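Furnness Flumgate Towel Folder

Linen Room > Folding > Flumgate

The Flumgate folds towels. It does this all day, at the same speed before and after lunch, and it has no opinion about the radio. It was built for hotels and inns that do their own washing and have a linen room the size of a linen closet.

You feed it a dry towel by two corners. It takes the towel from you, checks the size, folds it and lays it on the stack. When the stack reaches the height you set, the tray slides out and a green light comes on. There was a chime in the first version. We heard from people about the chime.

What it does

Folds up to 375 bath towels an hour with one person feeding
Handles hand towels, bath towels and bath mats without changing any parts
Stores 8 folding patterns, of which most places use one
Sets aside any towel it can't square up, in a separate tray, without comment
Plugs into an ordinary wall outlet

What it doesn't do

It doesn't do fitted sheets. We have tried. It doesn't sort, and it won't spot mascara, so a person still needs to look at each towel before it goes in. It doesn't do robes, swans or elephants. It also can't pick a towel out of a heap. Finding two corners in a pile of terry cloth is something most adults do without thinking, and it has kept our engineering department in work for years.

What changes in the linen room

We get asked this a lot, usually by the owner on the phone and then again, more quietly, by the person who will be standing next to the machine.

The Jaber, a hotel with more stairs than it needs, put in a Flumgate in September. The folding table went and so did the evening folding shift. The hours moved upstairs, to rooms, where they had been short anyway. Some of the staff were glad of it. One had liked the folding table, where you could sit on a stool and talk, and said so in the feedback form under "Other." We think that's fair. Feeding a machine is quicker than folding and a good deal less sociable, and you should talk it over with the people who do the work before you sign anything. Swap the feeder every hour or so. The machine doesn't mind who it is.

Shoulders tend to come up as well. Folding by hand means a lot of reaching and smoothing. Feeding means lifting and holding out, which is less of it but the same arms. The feed shelf moves up and down to suit short and tall people. Please use it. At most of the sites we visit it is still where our installer left it.

Flumgate or Finberg?

The Finberg is our larger folder. It handles 500 towels an hour, needs two people and a proper floor, and comes through the door only if the door comes off. If you have that many towels you probably know it already. For everyone else there's the Flumgate, which is on wheels.

Setup and training

Installation takes a morning. Training takes less, and we'd like the people who will be feeding it to be there, along with whoever signs for it. We leave a laminated card with 7 steps on it. Step 1 is turning it on.

In the box: folder, stacking tray, reject tray, feed shelf, power cord, the card, and a spare belt that you should put somewhere you'll remember.

Care

Empty the lint drawer at the end of each shift. Wipe the sensor window with a dry cloth. If the machine starts rejecting everything, it's the sensor window.

Before you feed

Give each towel a shake, check both sides, and find two corners on the same short edge. Hold them apart so the top edge is fairly straight, then lay it on the shelf and let go.

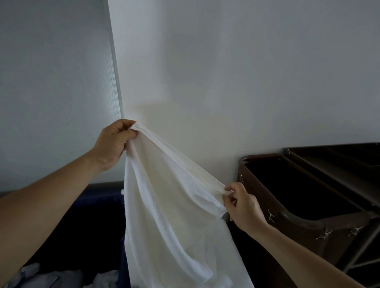 Letting go is the part people need practice with. If you hang on, the Flumgate stops and waits, and you can start again with the same towel.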